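The builder had one condition before we started: no adjectives. He has been building a household robot in a shared workshop called Kernside since January, and he is tired of reading that such machines are "promising."

"It drops things," he said. "Put that first."

The robot, which he calls Zastero, is an arm on a wheeled post, with a gripper he has remade three times. It is meant to do small chores in an ordinary bedroom. The first chore on his list was the trash, and he chose it thinking it would be easy.

"I figured a bin is a cylinder and a bag is a bag," he said. "Then I watched what hands do with one. They pinch, they roll the edge over, they hold one side so the other side doesn't pop off. I hadn't thought about any of that. I'd modeled the bin." 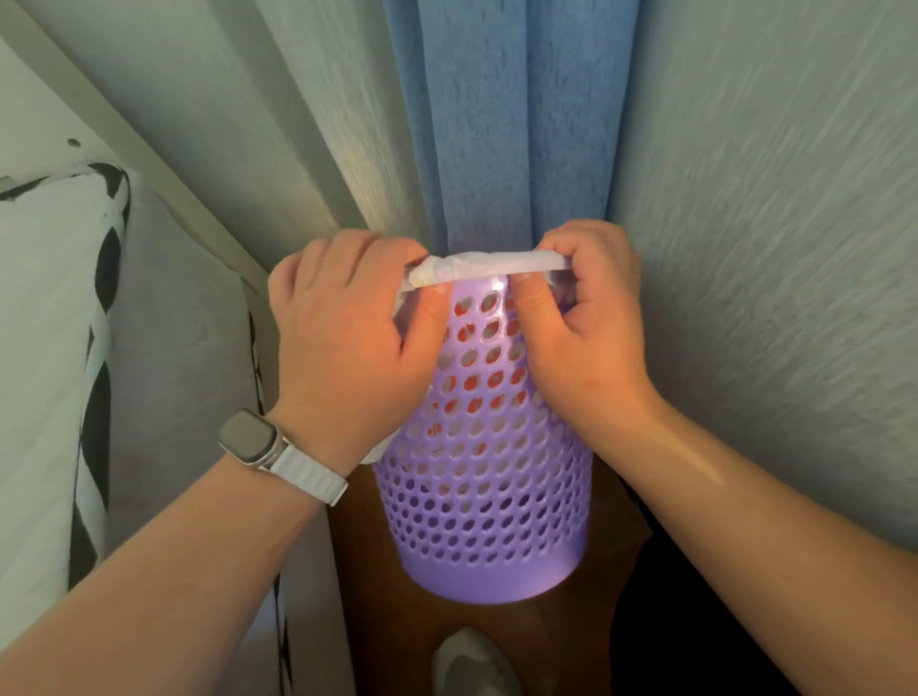 Fitting a bag over the rim of a bin, between the bed and the wall.

Most of his work now is watching people's hands at chores, from a viewpoint up near the head, and asking which parts a machine could copy. He has 314 clips sorted so far. He considers 184 of them usable and doesn't trust the number.

"I'm the one deciding what's usable," he said. "If I throw out the clips where the plastic does something weird, I've thrown out the problem."

I asked whether more clips would fix it. He shrugged. A member at Kernside keeps telling him to collect thousands and let the software sort it out, and he has heard the same thing at every meetup he's gone to.

"Maybe. Nobody's shown me. A thin bag never sits the same way twice, and my gripper can't feel it. It closes, the motor says it closed, and half the time there's nothing in there."

Handles are worse than rims, in his view.
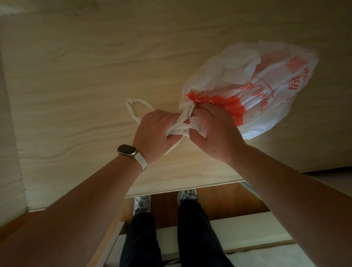

"You've got two hands squeezing and twisting against each other," he said. "I have one arm. People say add a second arm — sure, and then I have two arms that can't feel anything."

He has spent $3,878 on the project, a figure he read to me off a spreadsheet without looking pleased. The controller board, a Kwok, was the one part he'd buy again. The wheels are coming off next, to be replaced with a fixed base.

Would he let Zastero take out the trash at his own place?

"No," he said. "I'd let it hold the bin."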